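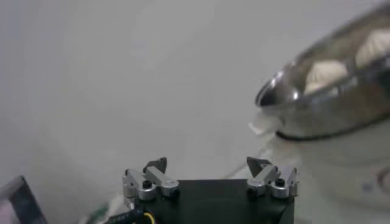

Bring Back the Steamer

I have a theory about kitchen counters, and the theory is that whatever lives on them is what you end up eating. Ours held a toaster oven, an air fryer the size of a carry-on bag and a microwave, and for years we ate accordingly: brown food, crunchy food, and soup that was lava at the rim and cold in the middle. Then last December I pulled my old steamer pot down from the cupboard over the fridge, mostly to see if the lid was still up there with it, and I haven't really put it back.

So this is my case for steaming. I know it has a reputation. Say the word "steamed" to anyone who grew up the way I did and they'll picture broccoli the color of an army jacket, or a piece of white fish someone ate because a doctor told them to. I held that opinion myself until I was well past thirty. Steaming was what you did when you'd given up.

What changed my mind was buns. There's a counter at the back of the Lerimside market, past the fish and the lady with the phone cases, where they sell them out of a stack of steamers from early morning until they run out, and for one long winter I worked close enough to walk there at lunch. Two pork, one cabbage, paper bag, eat them standing up. The bag would go see-through from the damp and you had to get a hand under it or lose the lot. I ate them in the parking lot with my gloves off and thought they were the best bread I'd ever had, and it took me embarrassingly long to notice that they were, in fact, bread. Flour, yeast, a little sugar. The same stuff I was putting in a hot oven on weekends and pulling out with a crust that tore up the roof of my mouth.

We are crust people in this country, and I think we've let it go too far. Every bakery in town is selling a loaf you need a handsaw for. People tap on the bottom and nod. I like a good crust fine, but somewhere along the way we decided soft was for children and sandwiches, and chewy and charred was for grown-ups, and I would like to file a complaint. A steamed bun has a skin, very thin, a bit shiny, and then it's all pillow. You can pull it apart with two fingers. It doesn't fight you.

Now, the folding. If you've never made filled buns, the folding is what will scare you off, so let me talk about that for a minute. You roll a little round of dough, thicker in the middle than at the edge, put a spoonful of filling in it, and then pinch your way around the rim, turning as you go, until the whole thing closes up at the top with a twist. The videos make it look like knitting. Mine looked like a sock with something in it.

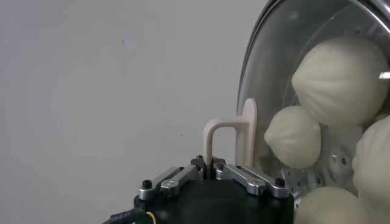

I'm here to say that nice pleats are lovely and I admire them, all those little lines running up to the point, and also that they are not what stands between you and dinner. If the top is closed, the bun works. I must have made 70 of them before I got one I'd have shown to anybody, and we ate every single one of the ugly ones with chili oil and no complaints. You can also cheat! Pinch it shut any old way, flip it over, and steam it seam side down with a smooth round dome on top. I did that for weeks.

The part that matters more than the pleats is space. Leave them room. They swell, both while they're resting and again in the pot, and if you set them shoulder to shoulder they'll grow into each other and you'll tear the sides off getting them apart. I cook four or five at a time in my own pot and I've stopped trying to squeeze in one more. It's a hard lesson for someone who loads a dishwasher the way I do.

Which brings me to equipment, where I have opinions. You will be told to buy bamboo. Bamboo is beautiful. It smells good, it looks great carried to the table, and the lid soaks up some of the drips so you don't get wet spots on your buns. I've owned two bamboo steamers. The first one grew mold in a cupboard and the second I set on fire, a little, by letting the pan under it boil dry while I was on the phone with McGrath about a dryer part. I loved them both and I won't be getting a third.

Metal is what I'd tell a friend to buy. A plain stainless pot with a plate full of holes that sits over the water. It goes in the dishwasher, it doesn't care if you forget about it in a cupboard for a year and a half, and when the buns are done you can cook corn in it, or dumplings, or a whole head of cauliflower, and nothing will taste of the thing before. The one real drawback is the dripping. Water collects under a metal lid and rains back down and you get little yellowish dimples on the tops. Wrap the lid in a dish towel, tie the corners up over the knob so they don't hang anywhere near the burner, and you're fine.

Please don't buy the electric kind. I bought one, a Clunent, three tiers of cloudy plastic with a timer that dinged like a hotel desk, and I used it maybe a handful of times. It took up as much room as the air fryer and the tiers only fit together in one order, which I could never remember, so every use began with a small argument between me and a stack of plastic. A pot with holes in it has no order. You put the plate in and then the lid on.

And the money! I paid 11 dollars for my pot at a restaurant supply place that was closing down. I was in a nice kitchen store over in Prakent a few weeks ago and they had a "steam system" on a pedestal for 336 dollars, with a glass lid and its own little cookbook, and a woman next to me was petting it. I didn't say anything. I wanted to, though. I wanted to take her by the elbow and walk her out to my car and tell her about the restaurant supply place, but that would have been strange, and besides, it had closed.

Here's the other thing I like, and it's harder to put into words. Steaming is quiet, and it leaves you alone. When I fry, I'm standing there with the spatter screen like a fencer. When I roast, I'm opening the oven door to check, and then opening it again. With the steamer I get the water going, put the buns in, put the lid on, and there is nothing left to look at. If you lift the lid, you let all the heat out and they sulk. So you have to trust it and go wipe the counter or whatever. I've gotten more of my kitchen cleaned in the time it takes to steam a batch of buns than in any other part of my week.

Then you turn the heat off and — this is the one instruction I'll be bossy about — leave the lid on, cracked open just a hair, for a few minutes. Pull it straight off and the buns can wrinkle up on you like fingers in a bathtub. I ruined the looks of several batches that way before an aunt set me straight over the phone, laughing the entire time.

I'm aware there are people who have known all this forever and are rolling their eyes at me, the same way I'd roll mine at somebody who'd just discovered the skillet. Fair enough. Whole families have eaten this way every morning of their lives without needing an essay about it. My argument is with the rest of us, the ones with the air fryers, who will spend 158 dollars on a gadget to make a frozen thing taste a bit more fried and think of steam as a punishment.

And you don't have to make them from scratch to be on my side. The frozen ones are good. I keep a bag on hand at all times, the plain white ones and the ones with red bean, and they go into the pot straight from the freezer with a little square of parchment under each. On a weeknight that's usually what's happening at my house. The dough-and-pinching business is for Sundays when it's raining and I've got a podcast.

The air fryer, in case you were wondering, is on the shelf over the fridge now, in the spot where the pot used to be. I had to take the basket out to get the cupboard door closed.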